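Chapter 6
Slack, Loops and Tangles in Flexible Cable

6.1 Introduction

A cable that is put down without being coiled rarely lies straight. It folds over itself, and the points where one part of the cable rests on another are called crossings. A crossing is not a knot. In many heaps of cable, every crossing can be removed by lifting and spreading the loops, without passing a free end through anything. A heap of this kind is called a false tangle. A true tangle requires at least one end to be drawn back through a loop.

The distinction matters in practice. Pulling on the ends of a false tangle often tightens it, and friction between the strands then makes it behave like a true one. Solís and Iordache refer to this as locking – a term used throughout this chapter.
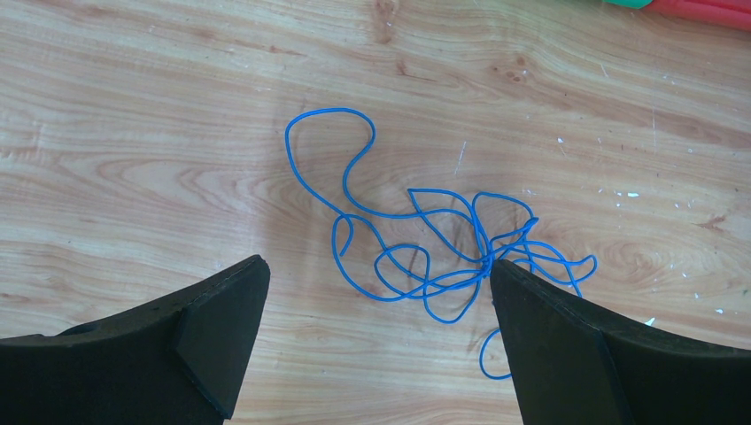

Three properties of the cable govern how it settles: its diameter, its bending stiffness and the residual twist left by earlier winding. A stiff cable forms a few wide loops. A thin, flexible one forms many small loops, and its crossings tend to gather in dense groups. Residual twist adds small curls that do not open under light tension and must be rolled out between the fingers.

The surface underneath also plays a part. On a smooth, hard tabletop the loops slide outward when the heap is loosened. On cloth they catch.

6.2 Terms and Measurements

The free length of a cable is the distance between its ends when laid straight with no tension. The spread is the greatest distance across the heap as it lies. For a cable with a free length of 300 cm and a spread of 50 cm, the spread ratio is 50/300, or 0.17. Low values indicate a compact heap – they do not by themselves indicate a true tangle. Section 6.3 gives the procedure for tracing a cable from one end and recording each crossing as over or under.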